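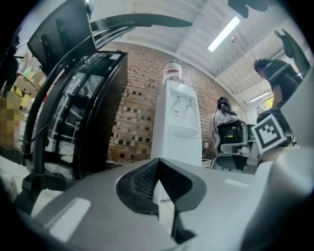

Spat retention on hatchery-set mussel rope: first results from Amdale

Kerkach has finished the first season of its rope trial at the Amdale lease, and the retention data are now available to members. The trial compared two ways of moving hatchery-set blue mussel spat from tanks to open water. All seed was produced at the company's Irthorpe hatchery from a single spawning group, and all rope came from the same production lot.

Growers on this coast have relied on wild seed for as long as there has been a mussel industry here. Collector lines go out ahead of the expected set, and the catch is stripped, graded and socked later in the year. The method is cheap when the set is good. In poor years the collectors come back with little on them, or with a heavy cover of sea squirts and hydroids, and growers have to buy seed from farther away or leave longlines empty. Hatchery seed removes the uncertainty about supply. It does not remove the losses that follow deployment, and those losses have been the main reason growers have been slow to pay for it.

How the rope was set

Larvae were raised to the pediveliger stage on a mixed algal diet. A batch was judged ready when most of the animals showed a clear eyespot and an active foot, checked under a microscope on a sample taken each morning. Fuzzy coir-blend rope was soaked in running seawater beforehand to leach it and to let a light biofilm form. It was then wound on open frames and lowered into the setting tanks.

Larvae were added in two doses, the second a day after the first. Water in the setting tanks was held static during each dose with gentle aeration from below, and the frames were turned end for end between doses. Earlier work at Irthorpe had shown heavy settlement on the upper faces of the frames and almost none on the lower faces when the turning step was skipped. Flow was resumed once few swimming larvae remained in the drain sieve samples.

After settlement the rope was held in the nursery until the spat could be seen and counted without magnification. Density at the end of the nursery phase was some 618 spat per foot of rope, averaged over all the sampled sections. The spread between frames was moderate. Frames nearest the tank inlet ran lower than the others, and Jean Lennox, who manages the nursery, has since moved the inlet to discharge against a baffle.

Treatments

The rope was divided between two treatments before it left the hatchery.

Bare rope. Rope was unwound from the frames, coiled into insulated totes under wet burlap, and hung directly from the longline as continuous loops. This is the practice most local growers use with hatchery seed.

Sleeved rope. Rope was handled in the same way, but a knitted cotton sleeve was drawn over it on the boat before hanging. The cotton is meant to hold the spat against the rope while they form new byssal attachments, and to break down within a few weeks. No synthetic strand is included in the knit, so nothing has to be recovered from the line.

Both treatments went to Amdale on the same boat. Positions along the longline were assigned by random draw, and the loops at each end of the line were left out of the sampling to avoid edge effects. Float spacing and drop depth were the same throughout. Temperature and current were recorded at mid-depth by a logger string supplied by Wanigasekara, which also handled the calibration checks before and after deployment.

Results

Sections were cut for counting at the end of the first winter. The mean for sleeved rope was 523 spat per foot. The mean for bare rope was 245. The difference was consistent along the length of the longline and was present at every sampled depth, although it was smallest in the deepest part of each loop, where motion is lowest.

Most of the loss on the bare rope took place early. Sections pulled for a quick check shortly after hanging already showed bare patches where clusters had slid off together. The coir surface in these patches was clean, with a few broken byssal threads still in place. Losses after that point were slow in both treatments, and the two curves ran nearly parallel through December and the rest of the winter.

Shell length at the final sampling was slightly greater on bare rope. This is the expected result at lower density. The length distribution on sleeved rope had a longer tail of small animals, and rope at this density will probably have to be stripped and re-socked earlier than bare rope would.

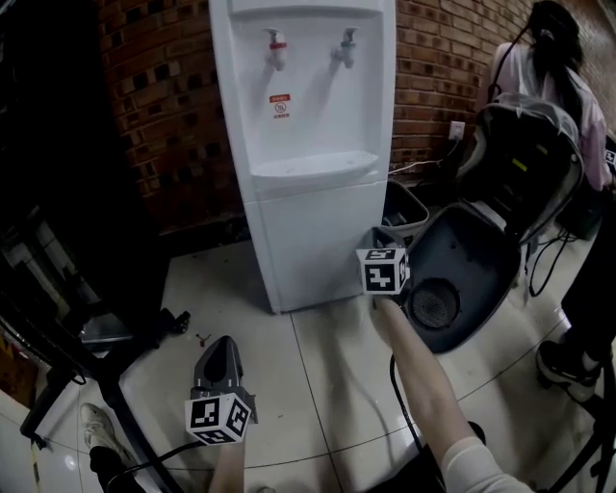 Water dispenser and wall outlet, against the brick wall.

Sleeve performance

The cotton sleeve broke down unevenly. In the upper part of the loops it had parted and mostly fallen away by the time of the first check. Deeper down it was soft but still intact, and in places spat had moved through the mesh and attached to the outside of it. Animals attached to the sleeve are at risk when the knit finally fails. Counts did not show a clear loss from this cause, but the sampling was not designed to detect it.

A lighter knit would break down sooner. It would also be harder to draw over the rope on a moving deck. Rosalba Monti, who ran the deployment, noted that the sleeving step was the slowest part of the day and that the tube used to load the sleeve snagged on rope splices. A tube with a flared mouth has been made for the coming season. Splices will be kept to the ends of each length where possible.

Time out of water is the other concern. Sleeving added to the interval between leaving the tote and entering the sea, and although the rope was kept damp and shaded throughout, spat handled on a warm or windy day could be stressed before they are hung. Growers planning to sleeve on board should choose a cool, overcast morning if the tide allows it, and should not open more than one tote at a time.

Fouling and predators

Fouling was light on both treatments. Tubularian hydroids appeared on the floats and the headline but did not reach the loops in quantity. Small sea stars were found on a few sections of sleeved rope. They had most likely settled from the plankton after deployment, as the line was clear of the bottom at all states of the tide.

Diving ducks were present at Amdale during the winter and were seen feeding along the neighboring longline, which carried larger mussels. No stripped sections were found in the trial rope. The spat may have been too small to attract them. Growers should not read this as evidence that sleeving protects against ducks, as the cotton had largely gone from the upper loops well before the birds arrived.

Limits of the data

The trial covers one site, one spawning group and one winter. Amdale is a fairly sheltered lease with steady tidal flow and little swell. On an exposed site the early loss from bare rope could be heavier, and the sleeve itself could chafe through before the spat have attached. On a very sheltered site the benefit of sleeving may be too small to cover the labor.

Counts were made on cut sections, and the same section could not be counted twice. The retention curves are therefore built from different pieces of rope at each date. Variation between sections adds noise to the intermediate points, and the final sampling, which used the largest number of sections, should be given the most weight.

No cost figures are included in the summary. Kerkach is recording deck time, sleeve cost and fuel for the next deployment and will report them per foot of rope hung, so that growers can compare them with their own seed costs.

Next season

The comparison will be repeated at Amdale with the standard knit and a lighter one, and a bare rope control will be kept. Part of the rope will be held longer in the nursery before transfer, with flow raised in steps during the last days. Spat conditioned to stronger flow tend to put down more threads, and if conditioning alone recovers most of the early loss, the sleeve may not be needed on sheltered leases.

Members who want to host a short test line should contact Jean Lennox at the Irthorpe hatchery before seed orders close. Hosts will need a working longline with spare buoyancy, a boat able to lift a loop without dragging it over the rail, and permission under their lease for hatchery seed. Rope will be supplied set and counted. Hosts are asked to keep the loops undisturbed until the winter sampling and to note the date of any storm that shifts the anchors.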